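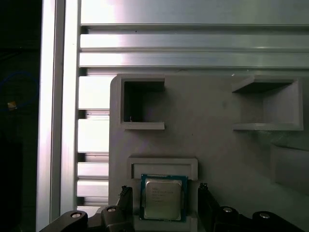
Unit 4. Grasp-conditioned insertion: the Hollholm study

Notes by Lise Lemieux. Read with Bélanger and Chan, sections 2 and 3.

The method splits a CPU transfer into two policies, one for carrying and one for placing. Both take wrist-camera input only. Training used 462 demonstrations; 80 were held out.
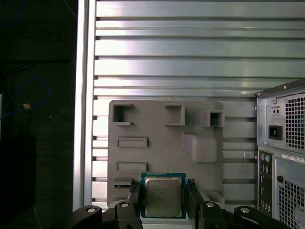
Pose error at the grasp is the main quantity in this unit. The two fingers fix the part across its width but leave pitch free. With the processor clamped by its sides and the lettering on the heat spreader too blurred to read in full, the estimator has to work from the outline of the lid – text features are dropped. Mean pitch error was 13 percent lower with outline features.

The placing policy starts once the board enters the view. It has to find the socket among chokes, capacitors and connectors,

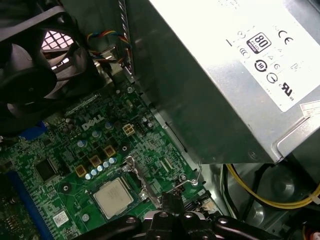
so the loss is weighted toward a crop centered on the socket. Without the weighting, 27 of the 80 held-out trials failed at alignment.

Exercise: derive the pitch term in equation 6 – assume rigid fingers.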